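Pince qui lâche les flacons : comment j'ai retrouvé la panne

Septembre 2023

Je vous préviens, j'ai perdu pas mal de temps sur ce coup-là, alors autant que ça serve à quelqu'un ! On fait du tri d'objets en vrac avec deux bras sur une table, une cellule Laravano montée en janvier, et depuis un moment les flacons tombaient en plein transfert. Pas tous, pas tout le temps. Le genre de panne qui disparaît dès qu'on la regarde.

Avant toute chose, la sécurité : arrêt d'urgence enclenché, puis coupure de l'alimentation des pinces. Une pince qui se referme toute seule pendant qu'on a les doigts dedans, je ne le souhaite à personne (j'ai eu chaud une fois, ça m'a suffi). Si un flacon est encore serré, tenez-le avant de couper, certains modèles s'ouvrent sans courant.

Étape 1 : lire le journal. Chez moi, c'était toujours le code 316, « perte d'effort en cours de trajet ». Notez à quel moment il sort. S'il arrive à la fermeture, c'est plutôt un problème de prise. S'il arrive pendant le mouvement, continuez à lire, vous êtes dans mon cas.

Étape 2 : rejouer le trajet à vide, en vitesse réduite, puis remonter par paliers. J'étais réglé à 200 mm/s et tout allait bien. À pleine vitesse, le code revenait, et toujours dans la partie du mouvement où le poignet tourne le plus.
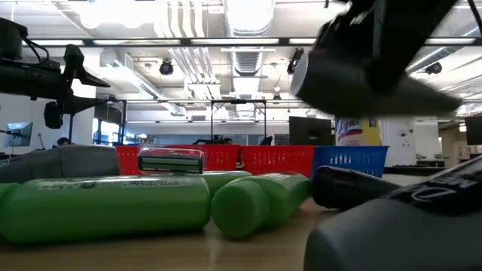
La pince en plein passage au-dessus des flacons, devant les bacs rouges et bleu.

Étape 3 : regarder les câbles, bras arrêté. Mettez le poignet dans la position où le défaut apparaît, coupez, et suivez la gaine avec le doigt jusqu'au connecteur. Le mien (un Clendberg à verrouillage quart de tour) avait l'air enclenché, mais il bougeait d'un rien dès que je tirais dessus. À chaque grande rotation, le câble tendait, le contact sautait, et la pince perdait sa consigne. Voilà, c'était ça, tout bête.

Étape 4 : redonner du mou. J'ai démonté le collier, rallongé la boucle et refixé le tout un peu plus haut. Attention à ne pas exagérer - une boucle trop longue finit par s'accrocher au bras voisin, et là c'est une autre histoire.

Étape 5 : remettre le compteur de défauts à zéro (il affichait 1493 chez moi, la honte) et relancer un cycle à vide, puis avec un flacon léger, puis avec les gros. Restez hors de la zone, la main près de l'arrêt d'urgence.

Si le code revient quand même, essayez un autre câble avant de commander une pince neuve. J'avais déjà le devis Trorell sous les yeux, et je suis bien contente de ne pas l'avoir signé !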